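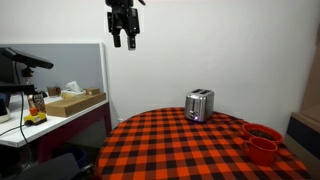

Venport will open its home season on Saturday night with the biggest crowd the club has ever had. All 900 seats at the Dreßler Centre went in two days, and the club has now added standing room to get the total up to 1,000. The supporters' group is handing out scarves in orange and black check, much like the tablecloth in the photo, so the stands should look terrific on the night!

Coach Mareike Wunderlich has kept most of last year's handball side together, and she is thrilled with how quickly the new players have settled in. "We've been flying at training," she said. "I've never had a group so keen to run."
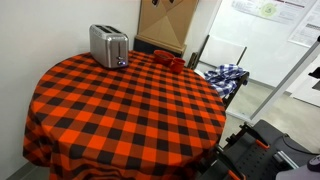
The big news is the return of goalkeeper Kai Haberkorn, who has been out since January with a knee injury. He played the second half of the practice match against Multach and made a string of super saves – the last one with his foot, at full stretch. Venport won that one by 2 goals.

Clollo will be a much tougher test. They have a tall, heavy defence and they love to slow the game down, so Venport's young wingers will need to get moving early. Doors open an hour before the throw-off, and kids get in free with an adult.

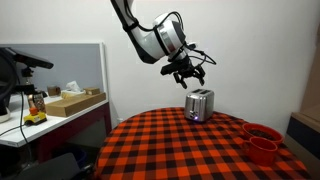 The silver toaster on the orange and black check.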